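Small shop automation board > Buying and budgeting
Thread: Two-arm setup, what did you forget to put in the budget?

gantryless
22 January 2021
I'm putting together a request for a two-arm bench robot with parallel grippers. The job is picking up mixed household items and moving them between surfaces, so bowls, utensils, toys, that kind of thing. We would start in simulation and buy hardware later in the year. I have quotes from Diekmann for the arms and grippers and from Stistoline for the software seat. The total is already close to what I was told I could spend, and I haven't added spares or training yet. What did you leave out the first time and have to go back and ask for?

boltcircle
Fingers. We budgeted for two sets and went through more than that before the first job was running properly. Finger pads too. They are cheap one at a time, but our purchasing office treats every order as a new order, so put a box of them on the first one.

Also shipping on the arms. Ours came on a pallet and the building had no way to take a pallet.

oldflange
Before you get to spares, ask whether you need the second arm. I have seen three groups buy two arms and run one. Half the money goes into something that sits there with a cover on it. Buy one, leave room on the base for another, and put the second one in next year's request.

gantryless
I thought about that. The trouble is that some of our tasks are hold-and-place, one side steadies a bowl and the other puts something in it. With one arm I would need a fixture for each bowl, and there are a lot of different bowls.

oldflange
Fixtures are cheap. A suction base and a few printed rings would cover most of them. I would still price it both ways so you have an answer when someone asks.

pm_tuesdaybolt
Disagree with oldflange on this one. If the budget only opens once a year, "next year's request" can turn into never. We bought one arm, wrote the second into the plan, and the plan was cut. Then we paid for a second calibration visit anyway when we moved the base.

For what it's worth, our Jernosgate maintenance contract is priced per base and not per arm. Ask Diekmann how they do theirs. It changes the math.

kettleworth
What are you running the simulation on? That was the line I got wrong. I put in one workstation and it was fine for one person looking at one room. As soon as we turned on proper lighting and more than one camera it slowed to a crawl, and everyone wanted it at the same time. We ended up renting time elsewhere for 72 hours at a stretch, and that money came out of the spares line.

gantryless
One workstation in the quote right now. I can push for two. The seat license allows two machines as far as I can tell, but I need to read it again.

boltcircle
Read the part on renewals while you're in there. Ours was an 18 month term and our budget year is 12, so the renewal landed in a year where it hadn't been planned.

shimstock
A few that I didn't see above:

Cable management for both arms. We paid 700 for a kit that I thought was included.
Test objects. Buy duplicates of everything. We had 50 objects on the list and one of each, and every breakage stopped work.
Table surfaces, if the real ones are meant to match the simulated ones.
Staff time for resetting the objects between runs. It is a real cost and it never has a line.

oldflange
Agree on staff time. I'd put it at the top.

kettleworth
Not sure about matching the tables. We spent money on that and I couldn't tell you it made any difference. I would vary the surfaces in simulation and leave the real ones alone.

shimstock
It mattered for us with shiny floors and hard shadows. Maybe less with a plain bench. Depends on your cameras.

pm_tuesdaybolt
Can you post what the work looks like now? Hard to say much about grippers or cameras without seeing the reach and the objects.

gantryless
Sure. Both are from the simulation, same room.

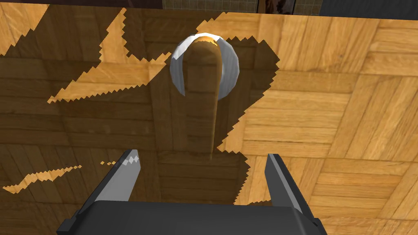
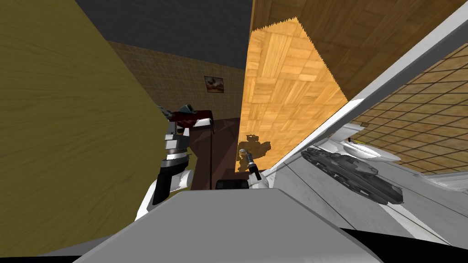

Simulation views: first, open gripper with the bowl and wooden piece; second, both arms, with the toy tank on the white surface.

boltcircle
Thanks, that helps. For the long wooden piece I would ask Diekmann for the wider stroke and a longer finger. Get both prices. On our quote the longer fingers were listed as an accessory and were easy to miss.

kettleworth
Those shadows have very jagged edges. Check your shadow settings before you decide how much computer you need. If you want them smoother, it will cost you render time, so measure with the settings you plan to keep.

oldflange
The tank would be fine with one arm. The bowl I'll give you.

gantryless
Fair. I'm going to write it up as two versions, one arm with fixtures and two arms without, both with two workstations and a spares line. The request has to be in by February. The Flidalthorpe office wants the maintenance cost shown separately, so I'll ask Diekmann about per base pricing first and post the answer when I have it.

pm_tuesdaybolt
Put the calibration visit in both versions.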